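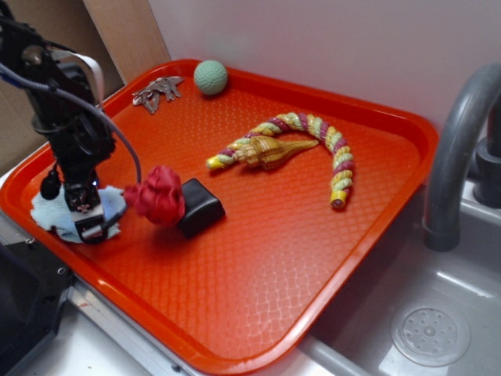 Search this site

Rule 9

4 min read

Loredana Sala had written Rule 9 herself, in May, and now she had to watch it being followed.

The rule said that an arm clearing up in a shared kitchen must take one item at a time, hold it still for two seconds, and let go if it could not tell what the item was. Rundar had wanted half a second. Westside, who owned the flats, had wanted no rule at all.

"Start whenever you like," said Donati. He had the logbook open on his knee.

She started it. The arm went down to the tray by the sink and took hold of the cloth.
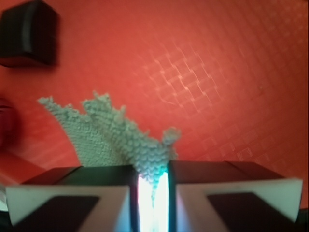 The cloth, held between the fingers.

"One," said Donati. "Two."

"You don't have to say it out loud."

"It's in the procedure. Witness counts aloud. You wrote that too."

She had. She had written it at Gokudport, after an arm threw out a tenant's hearing aid wrapped in a tissue. The report was 287 pages long and the hearing aid was on page 40. Most people who signed it never got that far. 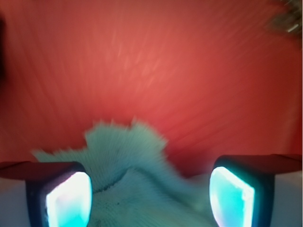

The log filled up line by line. Grip, hold, identify, release. Donati initialled each one. He was slow and neat, and he would not be hurried, even when the Rundar office rang to ask if they were done.

"They say it adds an hour to every shift," he said when he had hung up.

"It does."

"They say tenants won't pay for the hour."

Loredana didn't answer. She was reading the next line of the sheet.
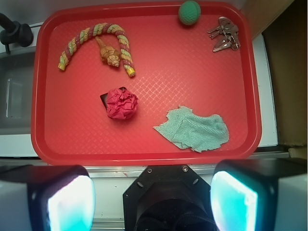 Rule 10 was the one they still argued over. It dealt with things that lay on top of other things, and Rundar's draft let the arm treat them as a single item to save time. Loredana bent over the tray. The crumpled pinkish-red wad was in the middle, with one corner of something flat and dark showing under it. Under the draft, both would go in the same lift.

"What's that underneath?" she asked.

Donati looked. "Can't tell from here."

"Neither can the arm. Write that down."

He wrote it down – in full, with the time – and turned the logbook around so she could sign. It was entry 972. She read it twice before she picked up the pen.

"They'll ring again," he said.

"Then tell them we're on Rule 10."

3 comments · 12 shares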